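Stallow Community Help > Home & Garden > Storage and packing

Best way to pack plastic bottles in cardboard boxes so they don't leak or fall over?

Posted by Branwen Gough, Thursday

Hi all, hoping someone has done more of this than me! I've offered to put together the bottles for our winter fair in November (bubble bath this year, last year it was candles and never again). They're blue plastic bottles with a rounded shoulder and each one goes in its own little cardboard box, top flaps open, bottle in, flaps shut. Sounds easy. I did a trial run on the kitchen table last night and by the time I'd finished there were sticky rings all over the wood, two of the boxes had gone soft at the bottom and one bottle had tipped over inside its box and dribbled.

I've got 292 of them to get through and I'd quite like my table back afterwards. Do I tape the caps? Wrap them? Is there a trick to getting them in without scuffing the box? I'm on my own with it most evenings from 7 till bedtime, so nothing too fiddly please.

Arwel Hughes

Hello Branwen, I used to pack for a small soap place called Warkia, so I've boxed a fair few of these. Up to 400 on a bad day — my shoulders still remember it.

First thing, cover the table. Not newspaper, the ink comes off on your fingers and then on to the boxes. A big sheet of plain white paper is best, the sort that comes on a roll, and let it go nearly to the edges. You see drips straight away on white, and you can scribble on it too. Mine was always covered in sums and tea rings.

Second, sit down to it. I know people say stand, but if the chair's the right height you can get your knees under and your arms reach everything without leaning. Sleeves up as well, cuffs drag across everything.
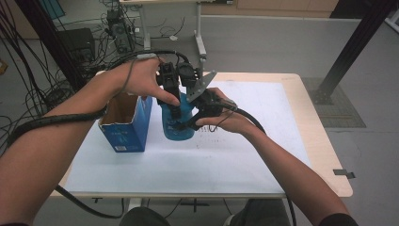 Then keep the open box on your left and the bottle on your right (swap if you're left-handed), and take the bottle by the top part, round the shoulder, so it goes down into the box straight. If you hold it low your fingers get jammed between the bottle and the card and that's where your scuffs come from. Open all the flaps right out before you start, including the little side ones.

For the leaking, do the caps up tight, then turn every bottle upside down on a bit of kitchen roll while you have a brew. Any that leave a mark, put to one side. We'd get 27 bad ones in a delivery sometimes and other times none at all. And wipe the bottoms before they go in — I reckon that's what did for your soggy boxes.

GapeLane

tape the caps. done

Benitz

I wouldn't tape them, it leaves gunk on the plastic and people moan. Cling film under the cap works if you unscrew it, lay a small square over the top and screw it back on, though I grant you it's slow going with that many. If they're tipping over inside, the box is too wide, so a twist of tissue down one side will hold it. Agree with Arwel about the paper. Lining paper from the decorating aisle is cheap and you'll use the rest of the roll for something.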